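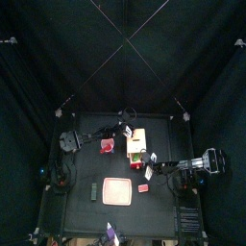

Slide 1. What one episode contains

Start here, no introduction. The audience will have the abstract.

Two arms, one table, one drawer box. The task in this set is the drawer task: bring a gripper to the red front, work the drawer, deal with the green item inside. The cup, the tray and the block and the small red box are on the table as well. Mention them once and go on. They come back on slide 4.

An episode is one attempt by one operator from the start signal to the stop signal. Joint positions, gripper opening and video go into one record with a shared clock. No cutting afterward. If the operator pauses, the pause stays in.

Slide 2. Size of the set

Collection on the Cirnent cell closed on 25/04/2024. Total recorded: 2,732 episodes. Give the number, then give the split.

Drawer task: 800 episodes. Held back for testing: 200 episodes, drawn before any training run and not looked at since. The rest covers the other tabletop tasks and is outside this talk.

Expect a question on why the drawer share is so large. Answer: the early policy reached the drawer front and stalled there. Free motion needed few examples. Contact needed many.

Slide 3. The enclosure

Dark cloth on the walls, black work surface. The first Rormont set was recorded in an open room, and the policy picked up on background changes between morning and afternoon sessions. Show the curve with both sets. Do not read the values aloud, they are on the slide.

The cloth has a cost. Policies trained only in the enclosure do worse on an open bench. We report both results and do not average them.

Slide 4. Object placement

Operators do not choose the layout. Ploketti, the scheduling script, gives a start position for each object before each episode, and the operator sets the table to match. Three rules:

1. The drawer box stays within reach of both arms.
2. Other objects may stand anywhere that leaves the drawer room to open.
3. A layout is used for 3 episodes, then replaced.

Rule 3 was a compromise. One episode per layout gave more variety but the reset took longer than the recording.

Slide 5. Which arm does what

Either arm may take the drawer. The label is written after the episode from the gripper signals, with no operator input. In early April we found the operators favoring the right arm heavily, so Ploketti now assigns the arm too. Older episodes were kept and weighted down — see the backup slide if asked.

Slide 6. What we reject

Rejected: clock drift, dropped video, an arm stopped by its force limit. Kept: missed grasps with a second try. Runs trained without the second tries could not recover from a bad first contact.

Play the Rawashdeh clip here, no sound. Wait for the second attempt before speaking.

Slide 7. Open points

Labels for partial opening are inconsistent. The current threshold treats a half-open drawer as closed.

Reset time is still the main cost per episode.

Leave this slide up during questions.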